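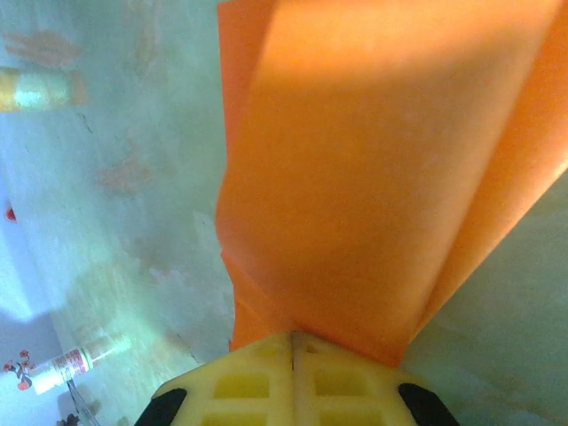 *By Natália Kopecký. Kit tested at home and at the Grarkevard shared workshop, August.*

# Brivero two-finger gripper kit, three months in

I bought the Brivero kit to finish a small arm I had been building on and off in my spare room. The arm itself is the Orkex four-joint design with a wrist added. I had made two grippers of my own before this. The first had too much slop in the gears and the second one cracked at the servo mount, so I gave up and ordered a kit.

This review covers the gripper and the control board that ships with it. I paid for both myself.

## Assembly

The manual says to set aside an evening. I needed two, partly because the finger linkage goes together in an order that the drawings don't make clear. Step 14 has you fit the pads before the return spring, and then the spring won't reach its post. Take the pads back off, hook the spring, and put the pads on last.

The kit comes with printed parts or with files so you can print your own. I used the files. Wayne Chan ran the body for me in yellow on one of the workshop machines, with the lattice pattern left as designed. He suggested filling in the cells to make it stiffer. I didn't, and I haven't seen the body flex enough to matter. The finger pads are black, and you need a softer filament for those.

Bag up your screws as you go. Two of the lengths are very close and the longer one will bottom out in the housing.

## Wiring and setup

The board is a Kingi controller with Brivero's firmware already on it. Mine showed up on the first try. Calibration is where I lost time. The position readout should stop at 2,049 with the fingers fully open, and mine stopped at 1,861. I took the servo horn off, moved it one tooth and ran calibration again, and then it was right. The troubleshooting page mentions this, but it is at the very end, after the section on returns.

Cable routing is the weak spot of the design. There is one clip, at the wrist, and everything past it hangs free. I added two zip ties and a short sleeve.

## Picking up cloth

Blocks and bottle caps are easy and most grippers can manage them, so I went to fabric early. I want the arm to clear a work table at some point, and rags are a lot of what ends up on ours.

Orange cloth is what I have used most. It shows up well against the pale table, even with all the stains, and that makes life easier for the wrist camera. The pads pinch it into a narrow neck and the rest fans out from there. A pinch near the middle of the cloth is the one I aim for. Corners are harder. The pads are rounded, and on a single layer lying flat they tend to slide over the top unless there is already a fold to grab.

I ran 25 picks in a row with the stock settings and the cloth dropped loosely on the table each time. It got 19. Then I raised the closing force to 95 on the slider and ran the same number again, and it got 23. The servo was warm after the second run, so I wouldn't leave it at that setting all day.

One thing to watch for is that the cloth blocks the camera. Once there is a big piece of fabric in the grip, it takes up much of the view, and my code could no longer find the other items on the table. I now have the arm take a picture before it goes down and work from that – crude, but it does the job.

## Support

I wrote to Brivero about the spring step and got an answer from Signe Öberg the next morning. She sent a corrected drawing. The manual on the download page still had the old one when I last checked.

## What I would change

- A second cable clip, partway along the forearm
- A flatter pad as an option, for thin material
- The calibration note moved to the front of the manual
- Spare springs in the box (I lost one under the bench and had to order it)

## Should you buy it?

If you already have an arm and want a gripper that works without a month of redesign, yes. If you enjoy working out linkages, the files alone are cheaper and you can supply your own servo. Hélène Simard went that way with hers and is happy with it, though she had to drill out the mount.

I'm keeping mine. Next I'm going to try the pads with a thin layer of silicone on them, and I'll add the numbers to this page when I have them.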